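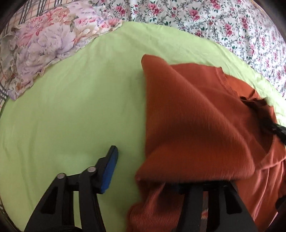

Orange knit sweater on a light green sheet

Psalm numbers don't match between two sermon indexes

2 min read

Asked 2026-04-06 by levadico

I am merging two sermon indexes for our congregation. The older one was typed from the Platier card file and the newer one is a Borkmont export. Sermons are keyed by book, chapter and verse. Every other book merges cleanly, but many Psalms land one chapter off. A sermon on "Bless the Lord, O my soul, and forget not all his benefits" is under 102 in the cards and 103 in the export. Is there a fixed offset I can apply to the whole card file? I would prefer not to open each sermon.

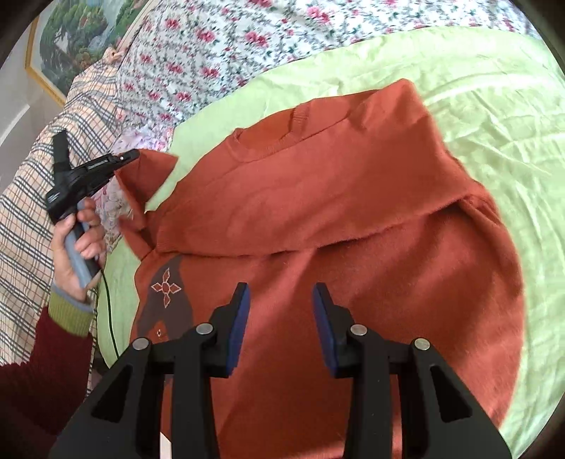 Sweatshirt with a flower print, partly folded

Answer from Santosh Rastogi (accepted)

Your cards follow the Greek/Latin numbering and the export follows the Hebrew, used by most English Bibles. There is no single offset. Converting from Greek to Hebrew:

1-8: no change
9: splits into 9 and 10
10-112: add 1
113: splits into 114 and 115
114 and 115: both become 116
116-145: add 1
146 and 147: both become 147
148-150: no change

The split and joined psalms need the verse as well as the chapter, so set those aside and do them by hand. The rest can be scripted.

Check a few before you commit. "The word which he commanded to a thousand generations" is 105:8 in the Hebrew chapter numbering and belongs to 104 in the Greek. If a card has it under 105, whoever typed that card used an English Bible and it must not be shifted. Mixed card files are common. If your search field stores numerals, search the sermon text for "thousand" as well as "1000".

Keep the original reference in a separate column.

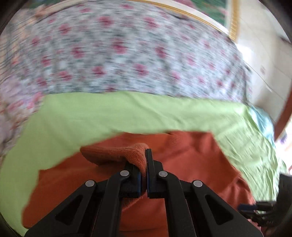
Orange knit fabric held in a black gripper

Answer from riquelme4

just add 1 to everything after 9, worked for ours

Comment from Santosh Rastogi: That will misplace anything filed under 113-115 and from 146 on.

Answer from pewrack

Verse numbers can be off too. Some Bibles count the title of the psalm as verse 1. Psalm 102 has a title ("A prayer of the afflicted"), so the verses run one higher in those editions. 105 has no title in the Hebrew and is not affected. I would fix chapters first, then verses. Ours took until September.

This site uses cookies to remember your settings. Accept | Manage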